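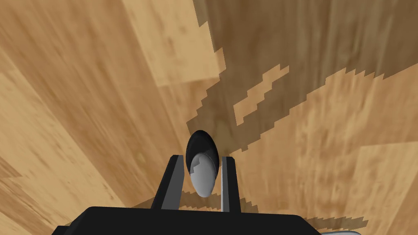
图1 木质地板,计算机渲染

小规格银条的零售溢价与回购折价:以Dosholm两家贵金属商行为对象的调查

学生课题结题报告
课题成员:Muthu Sundaram、Niamh Buckley
提交日期:13/07/2026

摘要

本课题考察实物白银在零售环节的交易成本。课题组于四月份逐个营业日记录Dosholm市内两家贵金属商行(Savis与Pai)公开挂牌的银条售价与回购价,涵盖1盎司、100克、250克和1公斤四种规格,共取得有效记录208条。每条记录均与同一时刻的白银现货参考价相比较,计算出零售溢价率、回购折价率以及买入后立即卖出的往返损失率。结果表明,规格越小,溢价率越高,两家商行均符合这一规律;但两家商行对不同规格的定价侧重存在明显差别,Pai在小规格上较为优惠,Savis在大规格上较为优惠,两者的次序在100克与250克之间发生交换。课题组另以经费购入1盎司银条2枚,在学院实验室完成称重与密度测定,并将其中一枚按正常程序售回,用以核对挂牌回购价与实际成交条件是否一致。报告最后就商行的价格披露方式和初次购买者的比价方法提出若干意见。

关键词:实物白银;银条;零售溢价;回购价;往返损失

一、课题背景

实物贵金属的购买者在决策时通常首先关注现货价格的走势。现货价格由批发市场形成,每盎司的报价可以在许多公开渠道查到,零售商行的网页上也大多设有滚动显示的行情栏。然而,零售购买者支付的价格并不等于现货价格。铸造或浇铸费用、包装、运输、保险、税款以及商行自身的毛利,均会计入售价。购买者日后将银条售回商行时,所得价款一般又低于当时的现货价格。两段差额相加,构成持有实物白银的一项固定成本,而这项成本在商行的宣传材料中很少以完整的形式出现。

与黄金相比,白银的单位价值低得多,加工与流通费用在售价中所占的份额相应较高。一枚1盎司的银条与一枚1盎司的金条,在压制、检验、封装等工序上所需的投入相差有限,摊到金属价值上则相去甚远。此外,在课题所涉地区,银条的零售价含有增值税,购买者售回时不能收回这部分税款。基于上述原因,课题组认为白银更适合作为观察零售交易成本的对象。

课题最初的设想是同时考察银条与银币。在开题讨论中,指导教师指出,银币的价格受年份、发行量、品相等收藏因素影响,难以与银条放在同一框架内比较。课题组采纳了这一意见,将研究对象限定为投资用银条,并进一步限定为两家商行均有供应、且由同一家精炼厂Silosico生产的产品,以减少品牌差异带来的干扰。

二、研究问题

课题围绕以下问题展开。

(一)在同一家商行内,银条的零售溢价率与规格之间呈现何种关系,变化是否均匀。

(二)在同一规格下,两家商行的售价与回购价有何差异,差异是否在整个观察期内保持稳定。

(三)现货价格在短时间内出现较大波动时,商行的挂牌价如何调整,售价与回购价的调整是否同步。

(四)挂牌回购价能否代表一名普通顾客的实际成交结果。

课题不涉及对白银未来价格的判断,亦不构成任何投资建议。

三、概念与计算方法

为避免行文中的歧义,本报告对所用术语作如下界定。

现货参考价:指记录时刻两家商行共同引用的现货中间价,由每盎司报价按各规格的标称含银量折算为每件金属价值。

零售溢价率:以售价减去金属价值所得差额,除以金属价值。售价取商行面向个人顾客的单件含税价,不计数量折扣,不含邮寄费用。

回购折价率:以金属价值减去回购价所得差额,除以金属价值。回购价取商行对自家售出、封装完好的同型号银条所挂出的价格。

往返损失率:假定购买者按售价买入并在同一时刻按回购价卖出,以两者差额除以售价。设溢价率为p,折价率为d,则往返损失率等于(p+d)÷(1+p)。

保本涨幅:指现货价格需要上涨多少,购买者按当前折价率售回时方可收回购入价款,等于(1+p)÷(1-d)-1。

需要说明的是,往返损失率与保本涨幅描述的是同一件事,只是所用的基数不同。前者以顾客付出的价款为基数,后者以现货价格为基数。在初稿中,课题组曾只列出往返损失率。中期检查时有同学提出,对购买者而言,“价格要涨到多少才不亏”更为直观,因此终稿将两者一并列出。

盎司在本报告中一律指金衡盎司,1金衡盎司合31.1035克。

四、数据来源与采集过程

4.1 商行概况

Savis位于Dosholm市中心的商业街,经营范围以投资用金银条为主,兼营少量铂金制品。其价格在店内显示屏与网站上同步公布,网站上每一件商品的页面均列有售价,回购价则集中列于另一张表格。

Pai位于火车站附近,原以钱币经营为主,后来扩展到投资用银条与金条。其网站的商品页面同时列出售价与回购价,但回购价仅在营业时间内显示,闭店后该栏留空。

两家商行的店面均不接受顾客在非营业日下单锁价。课题组在正式采集之前,以书面方式向两家商行说明了课题内容,两家均表示公开挂牌的价格可以用于教学和研究。

4.2 采集安排

四月份内,除两家商行均不营业的星期休息日以外,共有26个营业日。课题组在每个营业日的上午同一时刻打开两家商行的网站,逐一登记四种规格的售价、回购价以及现货参考价,并保存页面副本。每一种规格在每家商行每日形成一条记录,全月共计208条,无缺失。

登记工作由两名成员轮流承担,一人登记,另一人在当日晚些时候依据页面副本复核。复核中发现的错误主要有两类:一类是小数点后末位数字抄录有误,另一类是将相邻规格的价格填入同一行。上述错误均已依据页面副本改正,改正前后的数值保留在原始工作簿的批注中。

4.3 数据处理

原始数据录入电子表格后,先按规格折算金属价值,再计算溢价率与折价率。月度平均值采用算术平均,不作加权。课题组也计算了中位数,与平均值的差别很小,不影响各规格之间的排序,故正文只报告平均值。

五、调查结果

5.1 零售溢价率

四种规格的月平均零售溢价率如下。

规格 Savis Pai
1盎司 31.4% 27.9%
100克 22.6% 21.8%
250克 16.9% 17.5%
1公斤 12.3% 13.6%
表1 月平均零售溢价率

由表1可见,两家商行的溢价率均随规格增大而下降。在Savis,由1盎司增至1公斤,溢价率下降19.1个百分点;在Pai,同一区间的降幅为14.3个百分点。下降过程并不均匀。自1盎司至100克,重量增加两倍有余,Savis的溢价率下降8.8个百分点;自250克至1公斤,重量增加三倍,溢价率仅下降4.6个百分点。可以认为,固定加工费用的摊薄作用主要体现在较小规格的区间,到了较大规格,溢价中余下的部分以税款和按金额比例计收的毛利为主,继续增大规格所能节省的成本有限。

5.2 回购折价率

规格 Savis Pai
1盎司 9.5% 7.0%
100克 6.0% 5.5%
250克 4.5% 5.0%
1公斤 3.5% 5.0%
表2 月平均回购折价率

回购一侧的情况与销售一侧有所不同。Savis的折价率随规格增大持续下降。Pai的折价率在1盎司与100克之间、100克与250克之间均有下降,而250克与1公斤相同。课题组就此向Pai的店员询问,得到的答复是,该店对250克及以上的银条采用同一回购档位,不再细分。这一做法使大规格银条的持有者未能得到与重量相应的优惠,在后文的往返损失率中表现得更为明显。

5.3 往返损失率与保本涨幅

规格 Savis Pai
1盎司 31.1% 27.3%
100克 23.3% 22.4%
250克 18.3% 19.1%
1公斤 14.1% 16.4%
表3 往返损失率

规格 Savis Pai
1盎司 45.2% 37.5%
100克 30.4% 28.9%
250克 22.4% 23.7%
1公斤 16.4% 19.6%
表4 保本涨幅

表3与表4由表1、表2中的月平均值代入公式得出。以Savis的1盎司银条为例,购买者若当日买入、当日售回,将损失所付价款的31.1%;若持有至日后售回,在折价率不变的前提下,现货价格须上涨45.2%方可保本。在同一家商行购买1公斤银条,保本所需涨幅为16.4%。

两家商行之间的次序在不同规格上并不相同。对1盎司和100克而言,Pai的往返损失率较低;对250克和1公斤而言,Savis较低。100克规格上两家的差距最小之一,相差0.9个百分点,250克规格相差0.8个百分点。差距较大的是两端的规格:1盎司相差3.8个百分点,1公斤相差2.3个百分点。

课题组认为,上述差别与两家商行的经营来源有关。Pai原以钱币为主,其顾客习惯于购买单枚小件,店内对小规格产品的周转较快,回购的小件银条也能较快再次售出。Savis的顾客中购买大规格产品者较多。这一解释来自与店员的交谈以及课题组的观察,尚无销售数据可以佐证,因而只能作为推测列出。

5.4 观察期内的变动

在整个四月份,两家商行的溢价率大体保持稳定,日间变化多出现在现货价格变动较大的日子。月中有一段时间现货价格连续下跌,两家商行的反应不尽一致。

Savis的售价随现货价格同步下调,溢价率基本未变;其回购价的下调幅度则略大于现货,折价率在这几日内有所上升,此后数日逐步恢复。Pai的售价在下跌的首日未作调整,至次日方才下调,因此首日的溢价率被动升高;其回购价则在首日即随现货下调。

两种做法的共同之处在于,价格下跌时,回购一侧的调整不慢于销售一侧。至月末现货价格回升时,课题组留意观察是否存在相反的情形,即售价先行上调而回购价滞后。记录显示,Savis的售价与回购价在回升的首日同时上调;Pai的售价在首日上调,回购价在次日上调。由于一个月内仅出现了一次较明显的下跌和一次较明显的回升,课题组无法据此判断这是商行的固定做法还是偶然结果。

5.5 库存情况

采集期间,各规格的供应状态亦一并登记。Pai的250克银条曾有数日标注为“预订”,售价照常显示。课题组对这些记录的处理方式作过讨论。一种意见认为,不能即时提货的价格不应与现货供应的价格并列;另一种意见认为,售价既已公开并可据以下单,便应视为有效。最终采用后一种意见。试将上述记录剔除后重新计算,Pai的250克平均溢价率没有明显变化。

六、实物检验与售回

6.1 样品购置

课题经费为450欧元,由学院学生课题基金拨付,用于购买样品、交通以及打印装订。课题组在两家商行各购入1盎司银条1枚,均为Silosico生产,封装于透明卡片之中,卡片上印有编号。购买时未向店员说明课题身份,以便取得与普通顾客相同的条件。

6.2 称重与密度测定

两枚银条中,购自Pai的一枚在完成全部检验后留存于学院,购自Savis的一枚计划用于售回,不能拆封。因此密度测定仅对前一枚进行,后一枚只作连同封装的称重,再减去同型号空卡片的质量。空卡片由Pai的店员提供,系顾客遗弃之物。

购自Pai的银条拆封后三次称重的平均值为31.12克,略高于标称重量。采用静水称量法测得密度为每立方厘米10.47克,与纯银的参考值10.49十分接近,差异在测量误差范围之内。购自Savis的银条经扣除卡片质量后得到31.14克。由于不同卡片之间本身存在质量差异,该数值的可靠程度低于前者。

密度测定中曾遇到一处困难。首次测量时,吊线在水面处附着气泡,读数持续漂移,测得结果明显偏低。更换较细的吊线并使用煮沸后冷却的蒸馏水后,读数趋于稳定。首次测量的结果已作废,原始记录仍附于实验记录本中。

课题组须在此指出,密度与重量相符只能排除一部分掺假可能,不能代替成分分析。学院实验室的X射线荧光仪在课题期间处于检修状态,未能使用。

6.3 售回过程

购自Savis的银条在采集结束之后,由Niamh Buckley按普通顾客的程序售回原商行。店员查验封装与编号,核对身份证件,随后将银条置于电子秤上,并以手持设备检测。整个过程在柜台前完成。

成交价与店内显示屏当时所列的回购价一致,未收取检验费。价款以银行转账方式支付,店内不提供现金。转账于下一个银行工作日到账。

售回时,课题组了解到一项此前未在网站上见到的规定:若封装破损或卡片缺失,银条将按散装银料计价,折价率高于挂牌水平。店员未给出固定的数值,称须视情况而定。此后课题组就同一问题询问Pai,对方表示拆封的银条同样可以收购,但须扣除一笔检测费用。这两项规定均未出现在各自网站的回购价格表旁,顾客只有在询问时方能得知。

七、讨论

7.1 规格选择中的取舍

若仅以往返损失率衡量,购买大规格银条显然更为有利。但课题组在与商行店员及同学的交谈中发现,许多人选择1盎司银条并非出于对成本的忽视。单件金额较低,便于按月购买;日后需要变现时,可以只售出其中一部分;作为礼品也较为合适。这些考虑均有其合理性。问题在于,购买者在作出选择时未必知道为此付出的代价有多大。以Savis为例,1盎司与1公斤的保本涨幅相差28.8个百分点,这一差额很难从商品页面上直接看出。

100克规格值得单独说明。该规格的往返损失率在两家商行均显著低于1盎司,而单件金额仍处于多数个人购买者可以承受的范围。从表3来看,由1盎司改为100克,在Savis可使往返损失率下降7.8个百分点,在Pai可下降4.9个百分点。对于既希望保留分次变现的余地、又希望控制成本的购买者,这一规格可以纳入考虑。

7.2 比价时常见的疏漏

在课题进行过程中,成员本人也曾多次出现比较口径不一致的情况。其中最主要的是只比较售价。按售价排序与按往返损失率排序,在本次数据中恰好得到相同的商行次序,但两者的差距大小不同。以1公斤规格为例,两家的溢价率相差1.3个百分点,往返损失率则相差2.3个百分点,差距的扩大完全来自回购一侧。倘若某家商行以较低的售价吸引顾客,同时设定较高的回购折价,只比较售价的购买者便会得出错误的判断。

另一处疏漏是比较不同时刻的价格。现货价格在一日之内即可能出现较大变化,上午在一家商行看到的价格与下午在另一家看到的价格不能直接相减。课题组在试采集阶段曾分两个时段登记,结果两家商行之间的差距忽大忽小,改为同一时刻登记后方才稳定。

还有一点涉及邮寄费用。两家商行的邮寄费用均按订单计收,与件数关系不大。购买单枚1盎司银条并选择邮寄的顾客,实际承担的成本会明显高于表1所列水平。本报告的全部比率均不含邮寄费用,读者在使用时应自行加入。

7.3 关于增值税

在零售溢价中,增值税占有相当大的份额。课题组曾尝试将税款从溢价中剥离,以便观察商行自身的加价水平。但两家商行的网站均只列出含税价,且Pai对部分回购后再次出售的银条适用差额征税办法,税款计算方式与新品不同。在无法确认每件商品适用何种办法的情况下,剥离所得的数值缺乏依据,课题组决定不予列出。

Muthu Sundaram在中期报告中提出,Pai小规格产品溢价较低,可能正与差额征税有关,即店内出售的1盎司银条中有一部分为回购再售的旧品。这一设想与Pai的经营特点相符,但课题组购入的样品为新品,网站上的挂牌价也未区分新旧。该问题留待后续课题处理。

八、局限

(一)观察期仅为一个月,且该月份的现货价格虽有起伏,未出现极端行情。在市场紧张时期,小规格银条的溢价可能远高于本报告所列水平,本次数据对此不能提供任何说明。

(二)调查对象仅有2家商行,均位于同一城市,结论不宜推广至其他地区或纯网络经营的商家。

(三)为保持可比性,课题只选取了Silosico一家精炼厂的产品。其他品牌的回购条件可能有所不同。Savis的回购价格表对非自家售出的产品另设一栏,本课题未作登记。

(四)实际售回仅进行一次,规格为1盎司。大规格银条的售回程序是否更为严格,例如是否需要预约或钻孔取样,课题组未能检验。

(五)保管费用与保险费用未计入。长期持有大规格银条者可能需要租用保管箱,这项费用会部分抵消大规格在溢价上的优势。

九、意见与建议

对商行而言,建议将售价与回购价列于同一页面,并注明回购价所适用的条件,尤其是封装完好与否对价格的影响。Pai在商品页面上同时列出两项价格的做法便于顾客比较,但闭店后不显示回购价,建议改为显示最近一次报价并标明时间。Savis的回购表格内容较为完整,可考虑在每件商品的页面上加入指向该表格的链接。

对初次购买者而言,建议在下单之前完成下列事项:在同一时刻记录不同商行的售价、回购价与现货参考价;按本报告第三部分的公式计算往返损失率;询问拆封或遗失卡片后的回购条件;确认付款方式与价款到账时间。购买后应妥善保存封装与购货凭证,不宜为观赏而拆封。

对后续课题而言,建议将观察期延长,并纳入银币与旧品银条。若能取得商行的配合,了解各规格的销售与回购数量,则可对本报告5.3节中的推测加以检验。学院荧光仪恢复使用后,也可对留存的样品补做成分测定。

十、经费使用与成员分工

经费主要用于购置2枚1盎司银条,其余用于往返商行的交通以及报告的打印装订。售回银条所得价款已交还学生课题基金,凭证随本报告一并提交。留存的银条登记为教学用品,存放于学院实验室的保管柜内。

Muthu Sundaram负责数据表格的设计、溢价率与折价率的计算、第五部分和第七部分的撰写,并与Niamh Buckley轮流承担每日登记。Niamh Buckley负责与商行的联络、样品购置与售回、密度测定,以及第四部分和第六部分的撰写。其余部分由两人共同完成。

十一、致谢

课题组感谢Savis与Pai的店员在营业期间耐心答复询问,感谢实验室工作人员在密度测定中给予的指导,感谢参加中期检查的各位同学提出的修改意见。报告中如有错误,由课题成员负责。

附录A 每日登记表栏目

日期;登记时刻;商行名称;规格;标称重量;现货参考价(每盎司);折算金属价值;售价(含税);回购价;供应状态;登记人;复核人;备注。

附录B 询问提纲

1. 挂牌回购价适用于哪些产品,是否限于本店售出者。
2. 封装破损、卡片缺失时如何计价。
3. 售回时需要出示哪些证件,是否需要购货凭证。
4. 价款以何种方式支付,何时到账。
5. 单次售回的数量或金额是否设有上限。
6. 网站价格与店内价格不一致时以何者为准。

两家商行对第6项的答复相同,均以店内显示的价格为准。对第5项,Savis表示数量较大时须提前预约,Pai表示未设上限,但大额款项可能分次支付。

附录C 提交材料清单

原始数据工作簿一份;页面副本一套;实验记录本复印件一份;购货凭证与售回凭证各一份,其中购自Pai的凭证另附商行开具的补充说明;经费结算表一份。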